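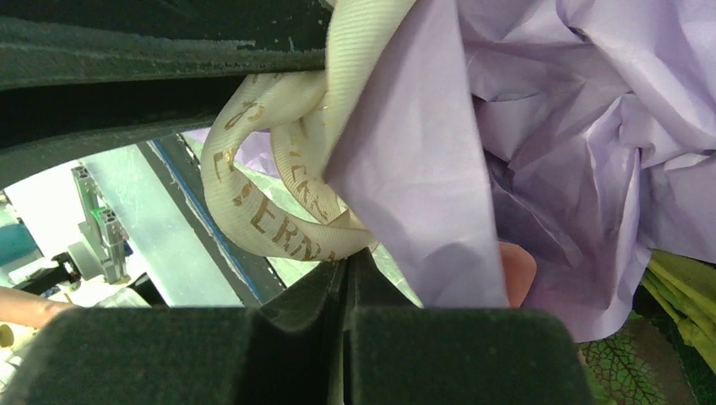 Cream satin ribbon with gold lettering.

How to Keep a Paper Scorecard at the Ballpark

Last updated: February

You need a scorecard, two pencils and something stiff to write on. The cards sold at the gate in Jelton are fine, but the boxes are small. I print my own on heavier paper.

Before the first pitch

Write both lineups down the left side, with uniform number, name and position. Leave a blank line under each hitter for substitutes. At Wolotstead the lineups go up on the board 20 minutes before the start, so get to your seat by then.

Number the positions

Pitcher is 1, catcher 2, first base 3, second base 4, third base 5, shortstop 6. The outfield runs left to right, 7, 8, 9. A grounder to short thrown to first is 6-3. A fly ball to center is F8.

Mark each at bat

Draw the runner's path around the small diamond as he advances. Fill it in when he scores. Use K for a strikeout and a backward K if he was called out looking. Walks are BB. Circle the out number in the corner of the box.

At the end of an inning, draw a slash under the last hitter - you will lose your place otherwise.

When you miss a play

Write WW, for "wasn't watching," and move on. Dexter Tagle taught me that one at a Sendholm game with some 4000 people in the park and a long line for hot dogs.

Afterward, add up runs, hits and errors and check them against the box score on Monday.

Filed under: Baseball, Fan Guides
6 comments | 969 shares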